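The woman who sold a whole street its luck

The seller at the Carberg kiosk in Plirkstead would like it known that she did not win anything. She has had to explain this to her dentist, to two cousins and to a man who wanted her to invest in his boat.

What she did was sell the tickets. The July draw of the Mekeo lottery landed on 1,851, and every winning ticket had gone out through her little window, at $400 apiece in prize money. "People hear 'lottery' and picture a yacht," she says. "It was $400. One guy fixed his muffler."

She asked to be left unnamed, on the grounds that the dentist was bad enough.

Her customers, she says, are loyal to numbers the way other people are loyal to bad ball teams. Birthdays sell early. Anything ending in 13 hangs around until closing — "then somebody comes in feeling brave." Nobody had asked for 1,851 in particular. She had put it at the front of the rack after the one beside it got coffee on it.
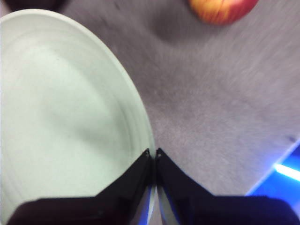

After the draw

Sales went up right away, which she finds a little insulting to mathematics. "They think the window is lucky now. I've been sitting behind it for years and my back hurts."

One regular drives in from the far side of the Ragnarsson bridge and insists on being served with her left hand. She goes along with it. She also sells him gum.

Did anybody share? A box of pears, she says, and a card with $2 in it. She put the $2 toward a ticket for the next draw, and it lost.

The kiosk usually gets 300 tickets for a draw. She has asked for more and is still waiting to hear back.

26/02/2019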